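Trollonia council to publish record of members' outside interests

POMBERG, December 22, 2025. Trollonia Borough Council will put its full register of members' outside interests online in the new year, following a vote at its December meeting. The register has until now been kept on paper at the Salgado Street offices, where residents could read it by appointment.

All 38 councillors must declare paid work, land held in the borough, directorships and any gift or hospitality received through their role. Entries will carry the date they were made, and earlier versions will stay on the page when an entry is changed.

The vote came after local bloggers and the weekly Pomberg paper reported that two councillors had spoken in the Lenine Road planning debate without declaring shares in a firm with land next to the site. Both have since corrected their entries. The standards panel is looking at the matter and will report to full council.

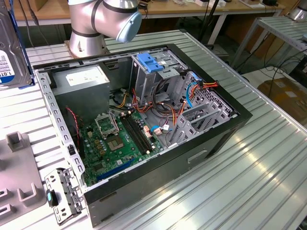

Under the new rules, a member has four weeks to declare a change. Late entries will be marked as late. The council will also publish the outcome of any complaint that is upheld, with the name of the member concerned. Complaints that are dismissed will be listed without names.

Members' home addresses will not be shown. A councillor who believes that an entry could put them or their family at risk may ask the monitoring officer to withhold it, and the page will state that something has been withheld.

An amendment to leave out gifts from relatives was carried. A second, which would have delayed the register until after the local elections, was lost.
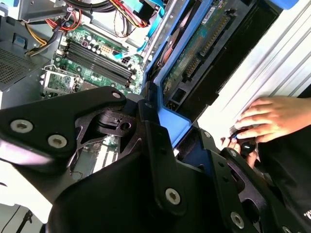
Azucena Ledesma said the four-week limit was "still too generous" and that she would have preferred two, but that she welcomed the decision to keep earlier entries in public view.

Residents who want to read the paper register before the online version opens can still book a time through the Salgado Street front desk.

ENDS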